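4. Porting to the older consoles

4.1 Where the time went

We now come to the part of the study we enjoyed most, which is the question of why the same game can be a pleasure to build on one machine and a slog on another. Koldale, the open-world sailing and trading game described in Section 2, was released on two generations of console at once. The newer version was up and running early. The older version needed 38 weeks of work, and the team's build records let us see where nearly all of those weeks went.

The biggest share went on memory. The world of Koldale is a single stretch of coast with no loading screens, and the player can turn the ship round at any moment and head back the way they came. On the newer machines the game simply keeps a wide ring of coast in memory around the ship. On the older ones there was room for the cell the ship was in and very little else, so every neighbouring cell had to be fetched from the disc in time for the player's arrival. A fast ship with the wind behind it could outrun the disc drive, and in the first builds it very often did. Testers would sail into a harbour and find the water finished but the town missing!

The fix is a lovely piece of work. The team did not slow the ships down, which would have been the easy answer and would have spoilt the game on every machine. They wrote a small planner, called Savness inside the studio, that looks at heading, wind and sail setting and guesses which cells the player could reach in the next 30 seconds. Cells that would need a full turn into the wind are given a low place in the queue. Cells straight ahead go to the top. Because ships in Koldale turn slowly, the guesses are good, and the drive spends most of its time reading things that will be wanted.

4.2 Cutting the coast into cells

Savness could only work if the cells themselves were of similar cost, and at first they were nothing of the kind. A cell of open sea took up almost no room, while the market quarter of the largest port would not fit in the streaming budget at all. The artists had built the coast by hand, following the shape of the land, and had never been asked to think about cell borders.

The team tried moving the borders automatically, using a tool that split any cell over budget into two and carried on until everything fitted. This gave legal cells but ugly ones. Borders ran through the middle of buildings, so a single inn might be fetched in five separate reads. The second attempt kept the tool but let artists mark groups of objects as belonging together. The tool was then free to cut anywhere except through a marked group. Marking up the whole coast took most of February, and it is the one stage of the port that everybody we spoke to remembered with some fondness - the artists could finally see what each street cost and began competing to bring the numbers down.

4.3 Frame rate in busy ports

Memory was the long job, but frame rate was the one that worried people. The game aims for 30 frames per second on the older machines. At sea it held that target early on. In port it did not, and the reason was the crowd. Each townsperson in Koldale runs a small schedule of errands, and on the newer machines all of these are updated every frame. On the older ones this ate up the time needed for drawing.

The team split the crowd into bands by distance. The nearest band is updated every frame, the next every 2 frames, and the furthest only every 5. People in the far band still walk smoothly, as their positions are filled in between updates, but they think less often. We watched a good deal of play on both versions side by side and had great trouble telling which was which from the crowd alone.
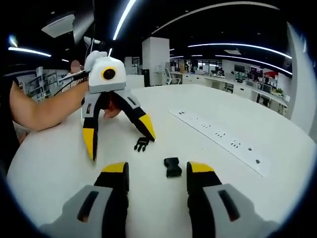

Figure 6. Gripper above a white table, with a small black buckle piece and a power strip.

A nice side effect is that the bands exposed several old faults in the schedules. Some errands had been written on the quiet assumption that a townsperson would be updated every frame, and a porter in the far band could step straight past the door he was meant to enter and carry on walking along the quay. Correcting these errands made the crowd behave better on the newer machines too, where the same faults had been present but rare.

4.4 Comparison with Grakham

It is useful to set all this beside Grakham, a smaller game made by the same studio with the same engine, Oravec. Grakham is played indoors, in rooms joined by doors, and a closed door gives the game a natural pause in which to load the next room. Its port needed no planner and no marking up of cells, and crowd bands were tried and dropped as unnecessary.

We find the contrast really striking. The engine was the same and many of the same people did the work, so the difference in effort seems to come from the freedom given to the player. A room with one door leaves the loader very little to guess. A ship on open water can go nearly anywhere, and every direction it might take has a cost on a machine with a small memory. Section 5 looks at whether this cost could have been estimated from the early design documents, before any of the coast had been built.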